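Varnley Publishes Setup and Care Guide for Two-Finger Gripper Cell

PERKARI, July - Varnley has released a setup and care guide for its tabletop cloth-handling cell, covering the arm, the gripper and the cable run. The guide is for technicians who look after one cell on their own and need to return it to work after a finger change.

The procedure has seven steps. The technician checks the base clamps, wipes the fingers, confirms that the cables clear the wrist through a full turn, and then sets the gripper's lowest height over a folded towel. That height is saved under program 2906 and must be set again each time the fingers are replaced.

Finger pads should be inspected every Wednesday and changed in pairs. A cell that drops cloth twice in one shift should be stopped and its height checked before the grip force is raised.

"Most of the service calls we get come down to height," the company said. "Six minutes at the table usually settles it."

Gripper and folded gray cloth during height setting: 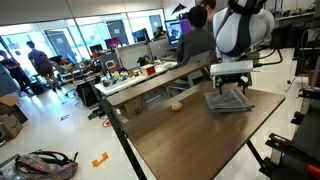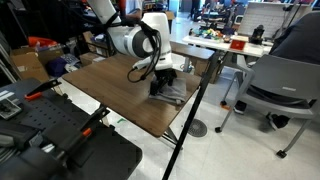

Availability

The guide is free to owners of Varnley cells and can be requested from the service desk. Replacement finger pads are sold through Bastos. A version for the Zavix controller will follow.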